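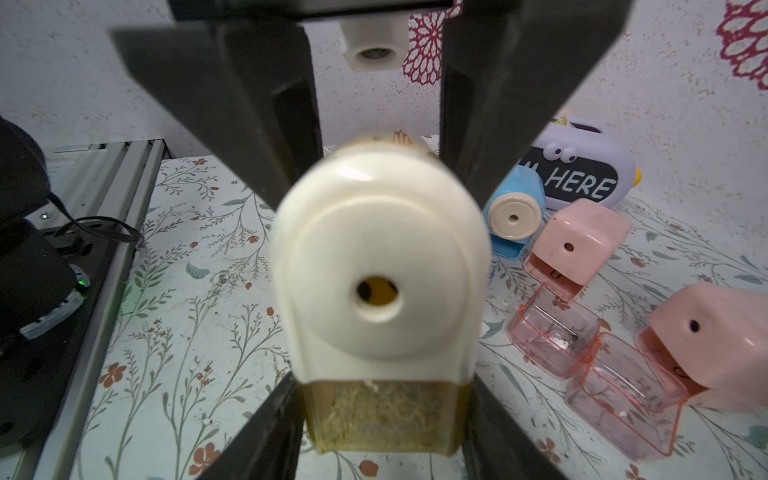 Antonina had not emptied the sharpener since her father went into hospital. The drawer was full to the top with shavings, and most of them were his. He did the crossword in pencil, then the accounts, then the crossword again.

"It won't take another one," said Pascal. He had a blunt pencil in his hand and 70 envelopes to address before the post went from Hendcombe.

"Use a pen."

"He never used a pen."

She pushed a corner of the flowered tablecloth flat with her thumb. Her father had bought the sharpener in October, six years ago, and had complained about the price all through supper.

"Give it here, then," she said.

She fetched a saucer from the cupboard, pulled out the drawer and tipped it up. The shavings came out in one lump and kept the shape of the drawer. Pascal waited. She put the saucer on the windowsill, slid the drawer back in and held out her hand for the pencil.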